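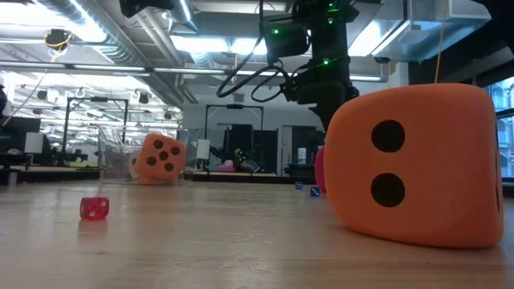
Shiyu Yu disagrees with my last post. A memorized passphrase of six random words is overkill for a password vault, she wrote, because the vault software already slows down guessing, and four words typed correctly every morning are worth more than six that end up on a note under the keyboard.

Most of that I accept. The slowing down is real. Each guess at the master passphrase has to go through a key derivation function, and the settings in my vault make one guess take a noticeable fraction of a second on my laptop. The trouble is that the settings are fixed on the day the vault is created, unless the owner goes in and raises them. Mine had not been raised in years. An attacker who gets a copy of the file also gets to use whatever hardware exists at that point, and a copy does not expire.

So I still use six words, drawn from a list of 7,776. Five dice throws select one word, and six words come to over 70 bits. Four words come to a bit under 52. With good derivation settings, 52 bits is probably fine. I did not want the answer to depend on a settings page.

The words have to be drawn and then left alone. If you roll a phrase, dislike it, and roll again until something pleasant comes up, you have moved part of the choice back into your own head. One reroll costs almost nothing. Rerolling until the phrase makes a sentence costs a lot, and you will not be able to say how much.

What follows is the part I promised last time, the move from Welier to Lumeck. The short version is that the import took two minutes and the cleanup took most of June.

Welier exports to a plain CSV file with no encryption. Before exporting I turned off the folder sync on Sang (the laptop) and the hourly backup, and I wrote the file to a RAM disk. Deleting a file from an SSD does not reliably erase it, and a synced folder may keep old versions for a month. If you have already exported to the Downloads folder, assume a copy exists somewhere and change the passwords that matter.

The export had 546 entries. Lumeck read all of them, with three problems:

Notes with line breaks were cut at the first break. This hit the recovery codes, which is the worst place for it. I pasted those over by hand.

One-time code secrets came through as text in a custom field. They have to be moved to the proper field before Lumeck will generate codes.

Entries with more than one web address kept only the first.

None of these produced a warning. The import screen reported success and gave the right total, and the total is the only thing it checks.
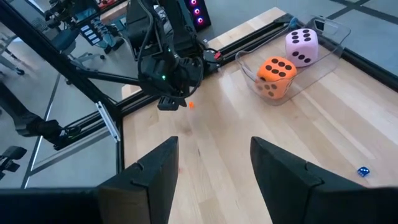

After the import I sorted by date last used. Of the entries, 88 pointed at sites that no longer resolve or at services that closed. I moved them to an archive folder and left them there. An old login sometimes tells you which email address you used in a given year, and that is useful when a related account turns up later.

Next came the shared ones. Amanuel Kahsay and I have 27 logins in common, mostly utilities, insurance and the domain registrar. In Welier these were copies, one in his vault and one in mine, and several had drifted apart. Lumeck has a shared collection, so there is one entry and both of us see the change. The registrar account, at Clutport, turned out to have my old phone number as its only recovery method. Fixing that required a form, a scan of an ID and nine days.

I would do the registrar first if I were starting over. Whoever controls the domain controls the mail for it, and most of the other accounts reset by mail. The order I should have used is registrar, mail, bank, phone carrier, then everything else in whatever order the logins come up. I went alphabetically for the first evening, and it was a waste of an evening.

On the question of keeping the one-time codes in the same vault as the passwords: I split them. Mail and registrar codes live on a separate hardware key with a spare. The rest are in Lumeck. For a forum login, the code protects against a leaked or reused password, and it does that equally well from inside the vault.

Shiyu also asked what happens if I forget the six words. There is a paper copy in a sealed envelope, stored away from the house, along with the recovery code for the mail account. It names the vault but not the login address. Amanuel knows where it is. I typed the phrase from memory twice a day until I stopped having to think about the fourth word, which took until the second week.

The Welier account is still open. Their deletion page wants a confirmation from the email address I signed up with, and I no longer have that mailbox. I have emptied the vault, changed its master password to a long random string, and written to support. No reply so far.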